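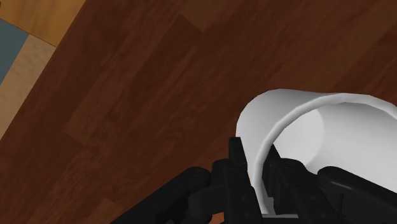

How long can a car sit unused before the battery needs attention?

Three weeks is a sensible limit for most modern cars with an alarm. After that, either drive it for a good half hour or put it on a maintenance charger.

I'm asking for more detail than that because the short answer above, from the site's help notes, doesn't quite cover my case. I bought a secondhand grand tourer last autumn, a Skotemden coupe with the bigger engine, and it lives in a rented lock-up with no mains power. I work away and can be gone for 5 weeks at a time. In September it was fine when I got back. Over the winter it was flat twice, and the second time the central locking wouldn't respond, so I had to find out how the hidden keyhole works in the rain.

The battery is in the boot, under the carpet on the left. The boot release is electric. You can see the problem.

I've had three suggestions from people at work. One is to disconnect the battery each time I leave. Another is a solar panel on the roof of the lock-up. The last is to replace the battery with a lithium one, which I was quoted 800 pounds for, fitted. I don't mind spending money if it fixes things but I'd like to hear from anyone who has done any of these on a car of this sort. The dealer just says to drive it more.

Insurance wants the alarm and tracker live when the car is parked, or at least that's how I read the policy.

Gwion Voyle
Posted Friday, April 19, 2024

3 replies

Csenge Deák

I ran a car like yours for several years, not the same make but the same layout, with the battery in the boot and an electric release. Before you buy anything, get the standing drain measured. Any decent auto electrician can do it with a clamp meter, but the car has to be locked and left until all the modules have gone to sleep. On mine that took the best part of an hour, and the first garage I used measured it after five minutes and told me I had a serious fault. I didn't.

If the drain is normal then you haven't got a fault, you've got an alarm, a tracker and a keyless system all living off one battery. Five weeks in cold weather is a lot to ask of it, particularly if the battery is the one it came with. Look for a date code stamped on the case or on a sticker near the terminals. A battery that has been fully flat twice will have lost some capacity for good, so I would budget for a new one whatever else you do. Get the same type as the one fitted. If it is an AGM battery, don't let anyone put an ordinary one in its place, and ask whether the new one has to be registered to the car. Some cars adjust the charging to suit the age of the battery and they need telling.

On disconnecting it: it works, and it costs nothing, but read your policy again first. If the tracker is a condition of cover then a disconnected battery could leave you with no theft cover at all. Some trackers have a small battery of their own but it only lasts a short while, and the monitoring company will ring you when it sees the supply go. I would phone the insurer and get the answer in an email.

You also need to be able to get back in. With the battery disconnected and the boot shut, you have the same trouble you had in the rain. Look in the handbook for jump points under the bonnet. Many cars with a boot-mounted battery have them, and the bonnet is usually on a cable, so you can put power in from the front and then open the boot normally. If yours has no jump points, a lead can be fitted permanently with a socket behind the front grille or in the wheel arch liner. Mine had one and I used it for charging as well. Make sure it's fused close to the battery.

I would leave lithium alone for a car that is kept in the cold. They don't like being charged below freezing, and the charging system on an older car was not designed with one in mind. The weight saving is pleasant on a track car. Yours isn't one.

Lertchai Thongsuk

Solar is ok if you get a proper one. The small panels that plug into the lighter socket are no use, and on a lot of cars the socket is dead with the ignition off anyway. You want at least 20 watts on the roof facing south, a controller, and a lead to the car. I have a Uka panel on my shed and it kept an old estate going all winter. December was close.

Check with whoever owns the lock-up before drilling the roof.

Delyth Morgan

just drive it more, they are meant to be driven

Gwion Voyle

Thanks all. Delyth, I would if I were in the country.

Csenge, that's very helpful. I've found the jump points, they are under a plastic cover by the nearside strut and I had taken the cover for trim. The battery has a date code on it and it is older than I thought, so a new one is on order, AGM as before. I've booked the drain test at Wogan, who looked after the car for its last owner, and have asked them to leave it asleep for a full hour before they take a reading.

The insurer says the tracker must have power whenever the car is unattended, so disconnecting is out. I've asked the landlord about the roof and am waiting to hear. If he says no I'll look at one of the large portable battery packs that can run a maintenance charger, although I don't know yet whether one would last the full time away. If anyone has tried that, please post what you used and how long it kept going.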